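# Keeping a rented room tidy when you cannot drill the walls

When I moved to Cliltbridge, the contract said no holes in the walls. I have lived with this rule for 3 winters now, and these are the tips that stayed with me.

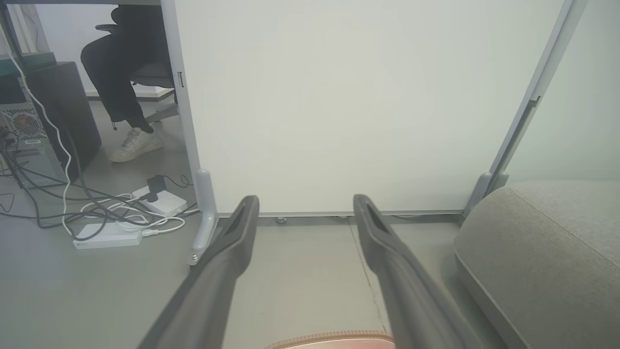 *A freestanding white partition board with gray posts.*

**Measure before you buy.** My room is 153 cm wide between the window and the wardrobe. I bought a shelf of 160 without measuring and had to sell it to my neighbor Obed Aidoo. Write your numbers on a small paper and keep it in your wallet.

**Divide with things that stand alone.** A partition, an open shelf or a clothes rail can make a corner for sleeping. Leave enough space to pass with a full laundry basket in your arms. If the floor is not level, put a folded piece of felt under the foot which does not touch.

**Adhesive hooks.** Clean the wall with alcohol, let it dry well, press the hook for 60 seconds and wait until the next day before you hang something. I used to hang my coat at once and it fell every time. To remove the hook, warm it with a hair dryer and pull slowly downward, along the wall.

**Cushions and blankets.** In December I keep the thick ones in reach and the summer ones in a flat bag under the bed. Put a piece of dry soap in the bag. Mireille Khasawneh from the second floor uses dried orange peel, but in my bag it became moldy.

**Marks on the floor.** Felt pads collect sand, and then they scratch more than the bare foot of the chair. Turn the chairs over on Monday, or any day you like, and clean the pads with an old toothbrush. Change them when the edge starts to roll.

**Cables.** Bread bag clips are good for labels. Write on them with a permanent marker and let the ink dry before you touch it. I have one for the lamp, one for the radio and one for the heater, which I always unplug at night.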